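Search this site Search Type and press enter

Small Boxes With Lids

3/16/22
by Bereket Lencho

I have been meaning to write about pill organizers for a good while now, and every time I sit down to do it I end up writing about soup or my mother's garden instead. So today it's pill organizers, and if you only came for the soup I'll see you in April, when I hope to have the lentil one figured out at last.

It started with vitamins. My doctor put me on two of them last year, then I added a fish oil, and before long I had five bottles standing on top of the microwave and no idea on any given evening whether I'd opened them that morning. My friend Obsa Tamiru (who is organized in a way I find a little bit frightening, and I say that with love) told me to get one of those long plastic rows with a lid for each compartment. I told her those were for my grandfather. She just looked at me.

Well, I bought one, and I liked it so much that I bought another for my desk drawer, and that second one has never had a vitamin in it. It holds screws! Tiny screws, picture hooks, the little felt circles you put under chair legs, a spare watch battery, and the key to a suitcase I'm fairly sure I gave away. All of that used to live in a coffee mug, and I'd have to tip the whole mug out on the table every time I needed one hook.

What I look for now is a lid I can open with one thumb, and corners that are rounded on the inside so I can get the last little thing out without turning the whole row upside down. I also like the lids to be a strong color. My first one was clear all over, and I set it down on the kitchen counter and walked right past it for most of an afternoon. A bright lid on a white body is so much easier to spot, especially on a pale table, and it's cheerful too, which I think counts for something before breakfast.

I do have a few habits to confess to. I fill the vitamin one in the evening with the radio on, always at the table and never over the sink (I learned that one with the fish oil). I wash it by hand in warm water and leave it open on a dish towel overnight, and I don't put anything back in until every compartment is bone dry. And I no longer write on the lids with marker. I tried that once and the letters came off on my thumb before the month was out.

Obsa keeps beads in hers, sorted by shade, and she says she has up to 3,000 of them put away like that. I believe her. I've been handed a jar of the unsorted ones and asked to help, and I lasted through one cup of tea. She has offered to teach me to make a bracelet, and I've said yes, so I suppose I'll be needing a third row before long, maybe a longer one with deeper compartments.

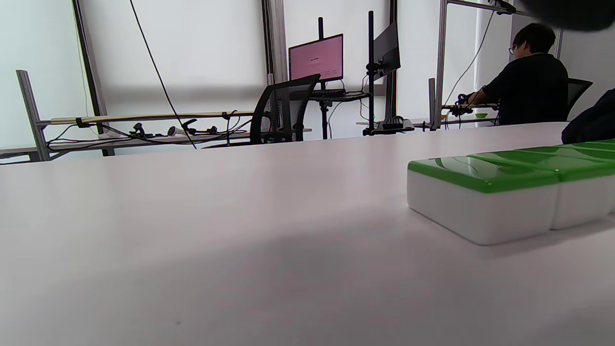 The coffee mug, by the way, is back in the cupboard and has coffee in it again most mornings. There was one picture hook still stuck to the bottom when I washed it, and that's gone in with the others.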